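Three bins and a great deal of plaid: a morning with Toshiko Sakamoto

Toshiko Sakamoto had the kettle on before I'd found anywhere to put my coat, and by the time I had a cup in my hand she was already well into the subject of bins. I had come over to Vukbridge to talk about sorting, which she has been doing and teaching for 29 years, first in a shop stockroom in Roltcombe and now from a ground-floor room behind the old chandler's. She talks quickly and goes off down side roads, and I was very happy to go with her.

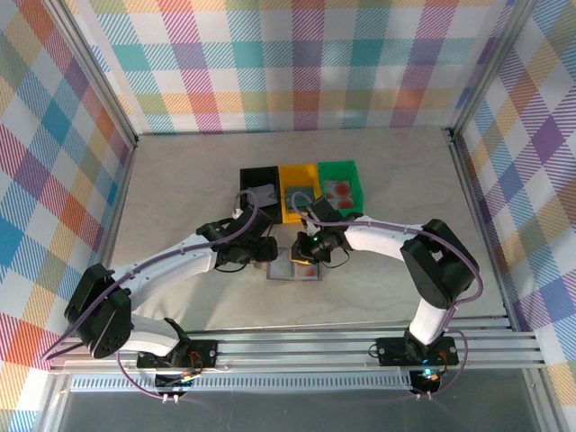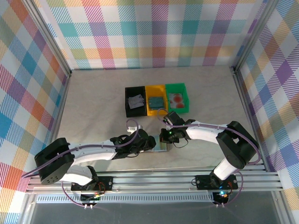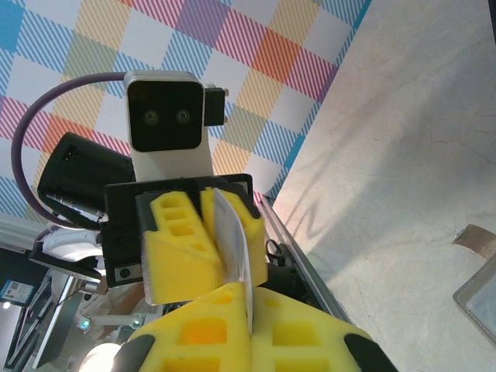

The plaid corner at Vukbridge. The black, yellow and green bins are in the first two pictures, the white card in the third.

I asked about the plaid first, as I suspect everybody does. "Well, I wanted something cheerful," she said. "I'd had years of grey walls in the stockroom, and you do get tired in front of a grey wall, you get tired in your eyes. Then I saw this with the pink and the yellow and that sort of minty green in it and I thought, yes, I could look at that of a morning." Toshio Tanabe, who shares the room with her and has done since it was mostly cobwebs, was against it. He still thinks small things get lost against a busy pattern. "He's right if you're looking at the wall," she said, "but you're meant to be looking at the floor! The floor's pale, you can see a dropped button on it from the door."

The bins themselves came from a market stall in May, bought in a hurry because it was starting to rain. She had wanted them all the same colour. The man had a black one, a yellow one and a green one, and she took them with rather bad grace, and within a week she had changed her mind completely. "If they'd all matched I'd have had to put labels on, and I can't bear labels. People stop and read them. With colours you say yellow and the hand just goes." She keeps them side by side in a row, always towards the back, so that there is plenty of room in front to put a thing down while you make up your mind about it. She feels strongly about that bit of space. A good half of sorting, she told me, is deciding, and if there's nowhere to decide on then people decide in mid-air and get it wrong.

What goes in them depends on the day and on who is asking. She does sewing boxes, kitchen drawers, the contents of other people's sheds. Last winter she was brought a biscuit tin with 106 keys in it, and she and Toshio had the whole tin done between lunch and tea, and then found that only 2 of them fitted anything in the owner's house. (She kept the tin.) "I don't mind what it is," she said. "Soft things, flat things, round things. You start with whichever pile looks most obvious, and then the next one shows itself."

Flat things are her least favourite. I hadn't expected such feeling about card, but she put down her tea to explain. "A card on a smooth floor, you can chase it all day. You want to get it up on its edge, and you want to hold it gently, because the minute you pinch hard it bows." Toshio called across that she had once spent an entire afternoon on a pack of old recipe cards, and she said yes, and she would do it again, there was a very good marmalade in there.

We got on to shallow trays after that. She is fond of a clear one, because you can see what you've got without lifting it out, though she admits they're easily overlooked and she has stepped on more than she'd like to say. She buys hers from Xia, a little hardware shop two doors along, where they put the odd ones by for her.

I wondered whether she was as orderly at home, and there was a bit of laughter from the other side of the room. "I've got a drawer," she said eventually. "It has string in it, and a torch, and I think a trowel. I know where everything is in the sense that it's all in the drawer." She has no plans to do anything about it.

Her classes run in groups of 4, no more, and the next lot begin on Friday, August 2, 2024. Beginners are asked to bring something small and muddled from home. Toshio does the tea at half past ten, and Toshiko asked me to add that there is now a second heater by the window, as several people complained last time and she says they had a point.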